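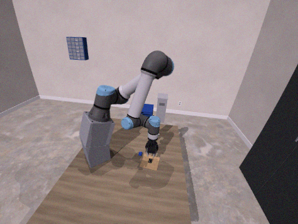
porchlight62 wrote in under this page that anyone hoping to match a radio call to a TV picture should work out which of the two is running behind before spending a dime, and should read all the way down to the last answer before trying the first one.

# How do I get the hometown radio announcers to line up with the game on TV?

**thirdbaseline_mom**

Hi everybody, I hope this is the right section. I looked through the older posts and most of them were from back when we all had antennas, so please forgive me if it's been covered.

We are a Roltstead family through and through, and for as long as I can remember we've turned the sound down on the television and listened to our own radio crew. The network people are perfectly nice, but they come in for one game, they get the names of the bullpen wrong, and they spend half the fourth inning talking about a trade in the other league. Our radio guys have been at it for years and they know which kid just came up and why the left fielder is playing so shallow. It's just not baseball in our house without them.

The trouble started in April when we dropped cable and moved to Histura. The picture is beautiful, I have no complaints there. But now the radio is way ahead! I hear the crack of the bat and the whole "back, back, gone" business while the pitcher on my screen is still shaking off signs. My husband timed it with the stove clock and got 11 seconds one night and more than that the next. He thinks it's funny. I have had three home runs ruined and I do not think it's funny.

What I have to work with: the TV with Histura on it, a little Vávra tabletop radio in the kitchen doorway, a phone that isn't too old, and one Bluetooth speaker. I'm willing to buy something if it isn't much. Is there a way to slow the radio down? Or do I need to speed up the TV somehow? I don't mind fiddling before the first pitch, but I'd rather not be up and down all night long.

Thank you so much in advance, and go Roltstead!

---

**grumpy_in_section_9**

Just pause the TV until it matches.

(Edited to add: okay, I read it again and your TV is the one that's behind, so pausing will make it worse. Sorry about that. You could try turning on the antenna channel if the game's on over the air, that's a lot quicker than streaming. Otherwise I'd say learn to live with the network guys. They're not so bad once the regular crew is back from vacation.)

---

**scorecard_pete_and_dog**

Oh, I feel for you, I went through exactly this a couple of seasons ago and I was about ready to go back to cable over it. You can fix it, and you have nearly everything already.

First, the bit that helped me get my head around it. A regular over-the-air radio broadcast gets to you quickly. A streaming picture gets chopped up, sent around, and stored for a bit in your box so it won't stutter, and all of that takes time. So you're right that you need to slow the radio down, and there isn't anything you can do to hurry Histura along, at least nothing I ever found (and I spent a whole rain delay in the settings menu looking).

Your Vávra is a lovely little radio, we have one in the garage, but it can't hold the sound back. For that you want the phone. I use an app called Vimano. It plays the station and gives you a slider for the delay, and the free version goes up to 30 seconds, which ought to cover you. There are others that do the same job, so use whichever one you get along with.

One thing to watch, and it tripped me up for a week: the station's own internet stream is already behind the over-the-air signal. Mine is over 20 seconds behind on a bad night. If the stream turns out to be later than your TV picture, put the slider at zero and pause the *television* for a few seconds. So our friend in section 9 may end up being half right after all.

Here's my routine:

1. Start the game on the TV a good while before first pitch and let it settle. Turn the sound all the way down.
2. Start the station in the app and send it to your Bluetooth speaker. Do this before you adjust anything, as the speaker adds a little lag of its own.
3. Wait for a pitch that gets hit. Foul balls are perfect. Listen for the crack and watch the bat.
4. If the sound comes first, add delay. If the picture comes first, pause the TV for a beat.
5. Once you're close, nudge by half seconds on the next few batters.

It usually takes me 2 batters, maybe a third if I'm also trying to eat a sandwich.

You'll want to check it again after commercials. Histura sometimes drifts during the long breaks, and if the internet hiccups and you see the little spinning wheel, you'll have to start over from step 3. I keep the phone on the arm of the couch for that. Also, turn off the score alerts! I had everything lined up just beautifully one night in June and then my phone buzzed and told me about a walk-off.

If your games are ever blacked out on the station's internet stream, the app won't help, and then you're looking at a separate box that plugs in between the radio and a speaker and holds the sound. I've never owned one so I'll leave that for somebody who has. Make sure your radio has a headphone jack before you go shopping.

Let us know how you make out, and go Roltstead from our couch too.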